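Budgeting for a first robot arm: where the money goes after the quote

Small manufacturers tend to start the same way. Somebody sees an arm at a trade show in October, asks for a price, and brings the number back to the office as if it were the budget. At Finwood, a maker of drawer fittings, the first spreadsheet had one line on it. By the time the order was signed there were 19, and the arm was less than half the total.

The company had two suppliers in view. Stuline sells a complete package with a gripper, a controller and a year of support. Odera sells the arm alone and leaves the rest to the buyer. Odera looked much cheaper until the missing parts were added back in, and then the gap closed to $2,000. Finwood went with Stuline, mostly for the support.

Delivery was another matter. Stuline quoted 17 weeks, and the fittings line could not be stopped for a long installation at the end of that. So the planning was done in simulation first, using a package called Dralow that is rented by the month.

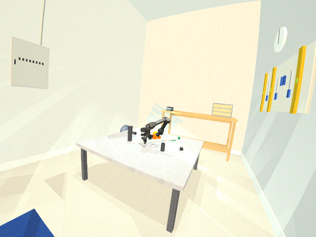

Simulation is a cost that many first-time buyers leave out, and it deserves its own line. The license is the small part of it. Someone has to build the room and the objects, and that person is usually taken off other work. How much of the room to build is a budget decision too. A model can be as full as one with a side table along the back wall, a clock, and a tool board hung with yellow levels and blue-handled tools, and every item like that takes hours. The table, the arm and the parts within its reach should come first. Those settle the questions that affect the order, such as how long the forearm needs to be and how much space the elbow takes up when the gripper is pointing down.

Finwood changed two things after its own simulation work. The bench went from fixed to adjustable, and the gripper was swapped for a narrower model. Both changes were free before the order was placed. Stuline's price list puts a gripper exchange after delivery at 33 percent of the original cost, plus shipping.

Training was the line that caused the most argument. The package includes two days for two people. Finwood paid for a third person, on the grounds that both of the first two might be on vacation in the same week.

Power, air supply, guarding and a spare set of fingers made up most of the remaining lines. A safety review has to be paid for as well, and it should be booked early. Finwood's is set for 21st May, before the arm arrives, so that any change to the guarding can be made while the floor is still clear.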